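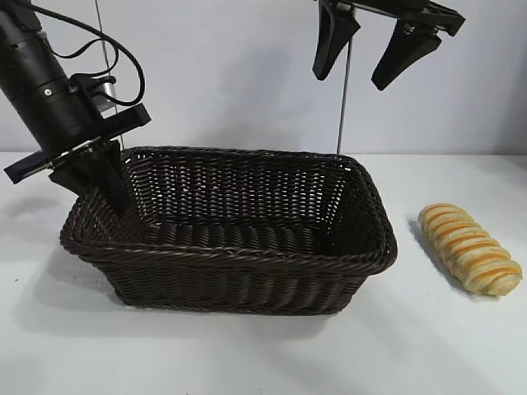 A loaf of bread beside a dark woven basket.

Learning Center > Young Readers > Food and Farming > Why Does Bread Rise?

Bread is one of the oldest foods that people make. It has been baked in clay ovens, on hot stones and in the ashes of campfires. Most loaves begin with the same few things: flour, water, salt and yeast. This page explains what happens to those ingredients between the mixing bowl and the table.

What is yeast?

Yeast is a living thing. It belongs to the same large family as mushrooms, called fungi, but each yeast cell is so small that it can be seen only with a microscope. Dry yeast from a packet looks like fine tan sand. The cells inside are resting. When they are mixed with warm water and flour, they wake up and begin to feed.

Yeast feeds on sugar. Flour does not taste sweet, but it contains starch, and parts of that starch are broken down into sugar once the flour is wet. As the yeast uses the sugar, it gives off a gas called carbon dioxide. This is the same gas that makes the bubbles in soda.

Why doesn't the gas escape?

Wheat flour contains proteins that join together when water is added. They form a stretchy material called gluten. Kneading, or pressing and folding the dough many times, makes the gluten stronger. The gas is then trapped in thousands of tiny pockets, and the dough swells like a slowly filling balloon.

Flours made from rice or corn do not form gluten. Bakers who use them often add other ingredients to help hold the gas in.

What happens in the oven?

At the Haverford Mill Museum, the baker Dolores Calloway heats the oven to 400 degrees Fahrenheit before the loaves go in. For the first few minutes the dough rises faster than before — the gas inside it expands as it warms, and the yeast works quickly until the heat becomes too much for it. Later the gluten and starch become firm, and the loaf keeps its shape.

The center of the bread heats slowly. Our museum bakers wait until it reaches at least 190 degrees before they take a loaf out. The outside becomes much hotter and drier, and this is how a crust forms. The brown color comes from sugars and proteins changing in the heat. Those changes also give fresh bread much of its smell.

Is all bread made with yeast?

No. Many flatbreads, such as tortillas, are usually made without it. Soda bread rises with baking soda, which makes carbon dioxide when it meets something sour, such as buttermilk. Sourdough does use yeast, but the yeast is wild. It lives in a mixture of flour and water called a starter, which must be fed with fresh flour.

Words to know

Dough — flour and liquid mixed into a soft mass
Knead — to press, fold and turn dough
Starter — a mixture of flour and water in which wild yeast lives

Text by Tamsin Holloway, Education Department, Haverford Mill Museum.

This website uses cookies to remember your settings. By continuing to browse, you agree to our use of cookies. Accept | Manage preferences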